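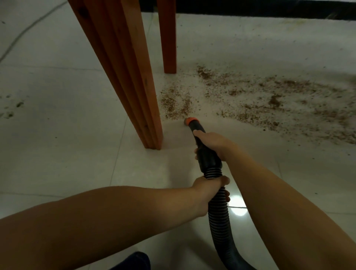
Spills under the table: one of the everyday jobs in our household recordings

Havalano began in a spare bedroom with 2 borrowed desks and a great deal of tea, and we still like to think of ourselves as a small firm even though the tea bill suggests otherwise. We supply recordings of ordinary housework, seen from the worker's own point of view, to the people who build and train home robots. If you are trying to teach a machine to tidy a kitchen, you need to show it a lot of kitchens being tidied, and that is the part we look after.

Abla Mahasneh started the company after several years of writing software for factory arms. Factories are lovely, predictable places, she will tell you (at some length, if you let her), and homes are nothing of the sort. Table legs get in the way, flexes wander across the floor and crumbs spread much further than you would think. Josefien Cuypers joined her that first July to run the recording side, and Najwa Rizk came soon afterwards to look after the written notes that go with every clip.

Our main service is called Tawfik. It is a library of 1,120 recorded household tasks, sorted by room and by the kind of job, with plain written notes on what the hands are doing and when. You can take the whole library or only the parts you need – quite a few of our customers begin with floors and come back later for cupboards and laundry. We will also record to order, and Marietjie Pretorius is the person to talk to about that. She likes to have a proper conversation before anyone signs anything, so do put the kettle on first.

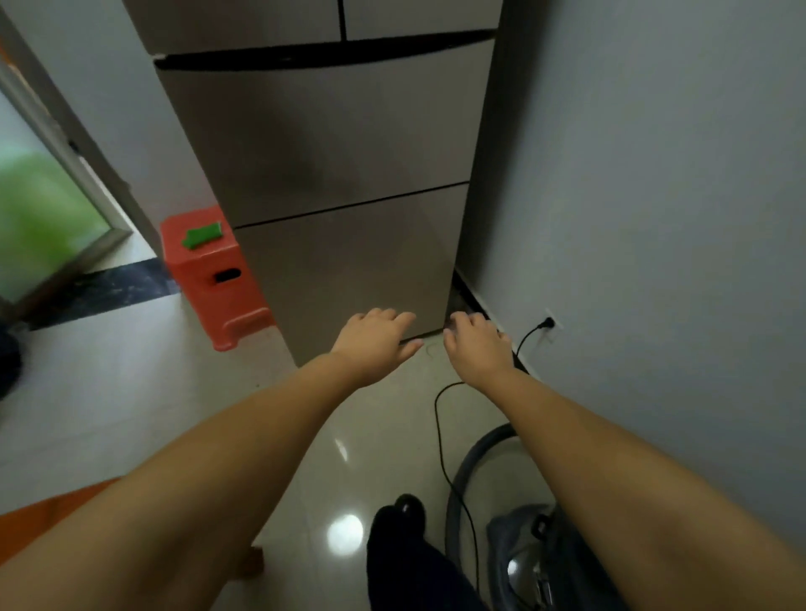
Both hands out in front of the fridge, with the vacuum cleaner close by

We record in real rooms with the furniture left where it is. A vacuum cleaner hose that curls back on itself, or a fridge standing close to a wall, is just the sort of thing a home robot will have to cope with, and we would be doing our customers no favours by clearing it all away. Every clip is watched through by one of our team of 13 before it goes into the library, and Najwa still reads far more of the notes herself than she admits to.

Druratitz, our smaller kit for colleges and teaching labs, holds 9 complete tasks with their notes and a printed guide written by Kanokwan Somboon. It is priced for a teaching budget, and Kanokwan is always glad to hear from tutors who have found a new use for it.

You will find us at our office in Stododel, where visitors are very welcome if they let us know they are coming.

Page last updated 23 May 2019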